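Hand-held grippers: progress on the Casent tasks

The Casent work moved off the bench in April. Demonstrations are now recorded with a pair of hand-held grippers, one in each hand, in ordinary rooms. The operator does the job directly, and the fingers are the only part that touches the object. Each gripper carries a marker cube beneath it, and the pose of the hand is recovered from the printed patterns.

The current task is bin handling: reach in, close on one item, lift it clear of the rim. The set stands at 78 accepted demonstrations. A further 11 were rejected, mostly for marker cubes turned away from the camera during the reach. Operators are asked to keep the wrist level on approach and to pause before closing.

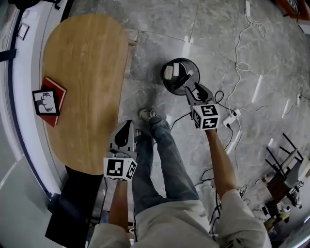 Why not drive the arm by remote control for every demonstration? Remote control is slower and ties up the arm, so we keep it for tasks where the contact force matters.

Remote sessions continue on the Seyoum rig, which is booked in blocks of 2 hours. Both kinds of recording go to the Sanon server in the same format, with the gripper opening logged as a separate channel. Anyone still using the old calibration sheet should replace it before the next block. The next bin task adds 12 object types, all of them thin or flat.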